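El último tren de Haltavance

A las cinco y media de la mañana la estación de Haltavance huele a café recalentado y a gasoil. Siete viajeros, dos perros, un hombre dormido sobre una maleta. El regional sale a las 5.44 y no vuelve a pasar otro hasta la tarde. Si es que pasa.

La línea tiene 95 kilómetros y casi todos son cuesta arriba. Une la costa con Ustari, un pueblo que vivió de la lana y después del turismo de fin de semana y ahora, bueno, de lo que se puede. El viaje dura 3 horas. En coche, la mitad, pero hay que tener coche.

Dardo Godoy no tiene. Tampoco carnet. Lleva 44 años subiendo a este tren, primero para ir al instituto, luego a la fábrica, ahora al médico. "Me sé los túneles de memoria", dice, y los va nombrando con los ojos cerrados. Se salta uno. Lo corrige una señora desde el asiento de atrás.

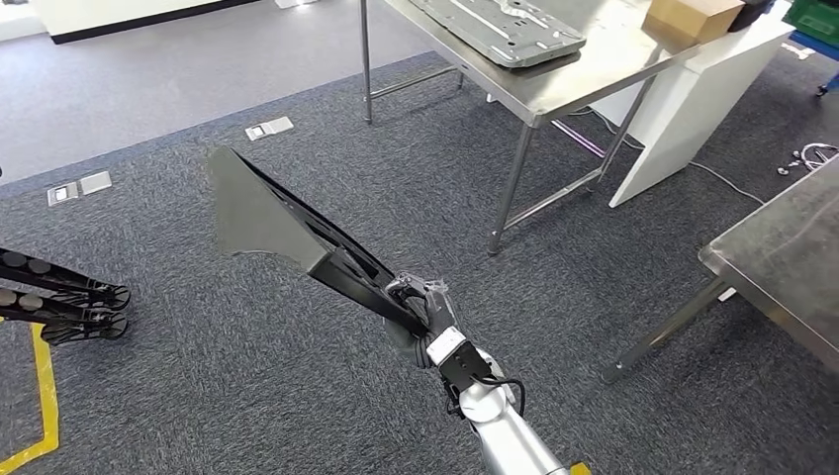
Trarex, la empresa que explota la línea, quiere dejar el servicio en 2 trenes diarios a partir de marzo. Uno de ida, otro de vuelta. El comunicado habla de "adecuar la oferta a la demanda real". En Ustari lo leyeron pegado con celo en la puerta de la panadería, porque la taquilla cerró el invierno pasado y no había otro sitio donde ponerlo.

La demanda real. De eso se discute mucho en el vagón. Los viernes va lleno, con estudiantes sentados en el pasillo y mochilas hasta en el baño. Los martes, vacío. La empresa hizo el recuento un martes – eso cuentan aquí, Trarex no lo confirma ni lo desmiente. Llamé varias veces. Me pasaron con prensa, prensa me pasó con atencion al cliente.

Roxana Voicu llegó hace unos años a Ustari para llevar el hostal frente a la estación. Seis habitaciones, sopa los jueves, mantas de sobra. Sin el tren de la tarde, calcula, pierde a los caminantes, que son los que se quedan a cenar. "Los de coche miran la iglesia y se van."

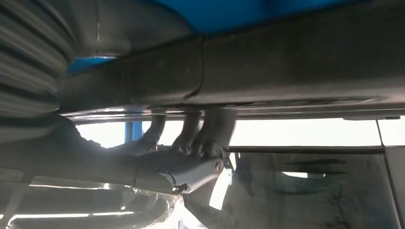
El tramo bonito empieza pasado Ngui, un apeadero sin pueblo, con un banco y un reloj parado a las once y diez. El tren frena igual. A veces sube un pastor, casi siempre no sube nadie. Después el valle se abre de golpe a la izquierda y hasta los que miraban el móvil levantan la cabeza. Dura poco. Túnel.

Godoy ya está de pie, agarrado a la barra, con el abrigo puesto desde hace rato. Tiene cita a las nueve y cuarto y el consultorio queda arriba del todo, pasada la plaza. Le pregunto que hará en marzo. Se encoge de hombros. Su sobrina puede llevarlo algún día, dice, pero trabaja, y a él pedir favores le cuesta.

Llegamos con once minutos de retraso. Voicu barre la entrada del hostal y saluda al maquinista por su nombre. En el andén, la señora de los túneles sigue discutiendo con Godoy cuál era el que faltaba.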